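Flotholm community kitchen to open four evenings a week

5 Jan 2026

The Flotholm community kitchen is adding a fourth evening to its week, and we couldn't be happier to share the news! Suppers have been served on three evenings since the kitchen opened in September, and 322 people have now sat down to eat with us. Plenty of them came back with a neighbour in tow.

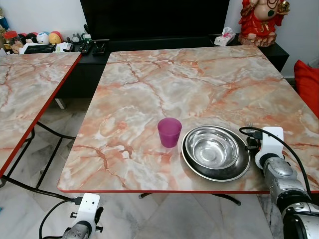
Do I need to book a place?

Just turn up from half past five, and let us know at the door if there is anything you can't eat.

The new evening will be given over to soups and flatbreads, led by Elīna Kairys, who learned to bake in her aunt's café in Brasow and has been itching to get her dough recipe onto our menu. Families are very welcome, and so are people who would like to cook — we have room for a few more at the stove.

"I love the noise of it," said Elīna. "Someone is always asking for the recipe before they've finished eating."

Vegetables will come from the Juška allotments, where almost 37 plots now set aside part of their crop for the kitchen.

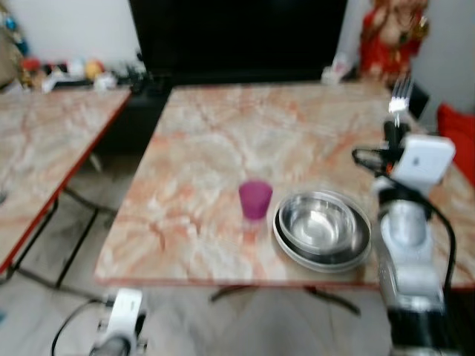 Leeks and squash will carry us through the cold months, with the first spring greens to follow. Bread flour is being supplied by the Zokach mill.

Suppers are free, with a donation tin by the door. To offer help or ask about access, speak to Inese Raudsepp at the kitchen on any open evening.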